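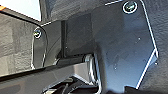
Leave the Screws Where We Can See Them

My kettle broke in December. The switch had stopped catching, so the water never got past lukewarm unless I stood there and held it down with my thumb. I turned it over to look for a way in and found none. The base was one smooth piece of plastic, glued or snapped shut, with a sticker telling me not to open it.

I paid 28 dollars for a new one. The old one went in the bin over a part the size of a fingernail.

I think anything sold for use in a home should come apart with an ordinary screwdriver. I don't mean that everyone should have to fix their own things. Most people won't, and that is fine. But somebody should be able to, whether it is the owner, a neighbor or a shop in town, and they shouldn't have to break the case to get started.

My mother's sewing machine has been opened more times than I could say. She kept the manual in the drawer under it, with a page that showed where to put the oil and which plate to take off first. The manual that came with my new kettle has 3 pages of warnings and a web address.

Makers usually say that people want clean lines. Maybe some do. I have never met a person who sent back a toaster over a visible screw. I have met plenty who threw one out over a loose wire.
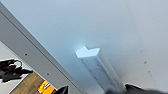
Diarmuid Heffernan wrote to me after my last column to say I was leaving out safety. A sealed case keeps children's fingers away from the mains, he said, and keeps careless adults away too, and he would take a few more dead kettles over one bad shock.

He has a point about the shock. But a screw already keeps a child out, and a careless adult with a butter knife will get into a glued case and leave it worse than it was. Print the warning on the base and put the screws next to it.

The cost argument is harder for me. Glue is cheap and fast. If screws add 2 dollars to the price of a kettle, I would pay it, and I would like to see that choice on the shelf. Right now I can pick from four colors of kettle and I can't find one that opens.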